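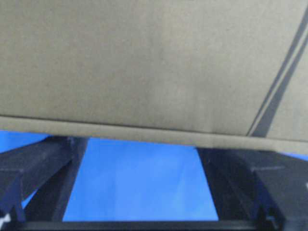
Tremero sucht ab August Verstärkung für die Nähstube und die Wäscheausgabe. Wir nähen, flicken, säumen und falten Heimtextilien, die anderswo aussortiert würden: Tischdecken, Kissenhüllen, Vorhänge, Überwürfe. Vieles davon ist schlichte, solide Ware, und gerade die mögen wir besonders gern — ein graubeiger Stoff mit zwei dunklen Streifen und einem umgeschlagenen Saum, vor blauem Grund, da sieht man sofort, wie die Naht läuft und wo die Streifen am Saum enden. Wer bei so einem Stück Lust bekommt, mit dem Daumen die Kante entlangzufahren, ist bei uns richtig!

Wir sind ein kleiner Betrieb im Erdgeschoss der alten Färberei Yáñez, gleich hinter dem Hof mit den Fahrradständern. Im Moment arbeiten 11 Leute hier, manche seit der Gründung, manche erst seit dem Frühjahr. Gesucht werden zwei Personen in Teilzeit, gern auch Quereinsteigerinnen und Quereinsteiger.

Was zu tun ist

Angelieferte Textilien annehmen, prüfen und nach Material sortieren
Säume auftrennen, neu legen, bügeln und absteppen
Bänder, Paspeln und Zierstreifen ausbessern oder ersetzen
Fertige Stücke falten, etikettieren und in die Regale der Ausgabe räumen
Kundinnen und Kunden an der Theke beraten, was sich noch retten lässt (erstaunlich viel!)

Was du mitbringen solltest

Du kannst eine gerade Naht nähen und merkst selbst, wenn sie nicht gerade ist. Eine Ausbildung in Schneiderei oder Raumausstattung ist schön, wir verlangen sie aber nicht. Erfahrung mit festen Stoffen hilft, denn Polster- und Vorhangware verhält sich unter der Nadel anders als ein Hemd. Deutsch brauchst du für die Theke, in der Nähstube wird außerdem viel Spanisch gesprochen. Einen Stapel Tischdecken solltest du auch mal eine halbe Treppe hochtragen können.

Was du bekommst

Eine unbefristete Stelle nach 6 Monaten Probezeit, Arbeitszeit nach Absprache am Vormittag oder am Nachmittag, bezahlte Einarbeitung und einen eigenen Platz am Fenster zum Hof. Das Mittagessen kochen wir reihum, Mitmachen ist freiwillig. Reststücke aus der Kiste darfst du für eigene Sachen mitnehmen. Ivana Ibarra hat daraus inzwischen eine komplette Patchworkdecke genäht, 76 Flicken, jeder anders, sie hängt im Flur und wird ständig angefasst.

Eingearbeitet wirst du von Milagros Acuña. Sie leitet die Nähstube und zeigt dir in den ersten Wochen unsere Maschinen, die Saummaße und das Regalsystem. Das System ist etwas eigenwillig gewachsen: Tischwäsche liegt nach Länge, alles andere nach Farbe, Vorhänge hängen. Man hat es schnell drin.

So bewirbst du dich

Schick uns ein paar Zeilen über dich und, wenn du magst, ein selbst genähtes oder repariertes Stück, das du uns gern zeigen würdest. Es darf ein Geschirrtuch sein. Einen lückenlosen Lebenslauf brauchen wir nicht, ein Foto von dir auch nicht. Wir laden danach zu einem Probevormittag ein, von 9 bis 12 Uhr, natürlich bezahlt. Da säumst du ein Stück, faltest mit uns die Ausgabe durch und kannst alle ausfragen.

Bewerbungen bitte an Fabian Eberhard, schriftlich oder persönlich an der Theke. Fragen zu Arbeitszeiten und Vertrag beantwortet Ivana Mansilla, am besten vormittags. Wir freuen uns sehr auf dich — und auf das, was du mitbringst!

Der Eingang zur Nähstube ist stufenlos, die Klingel ist mit »Tremero Textil« beschriftet.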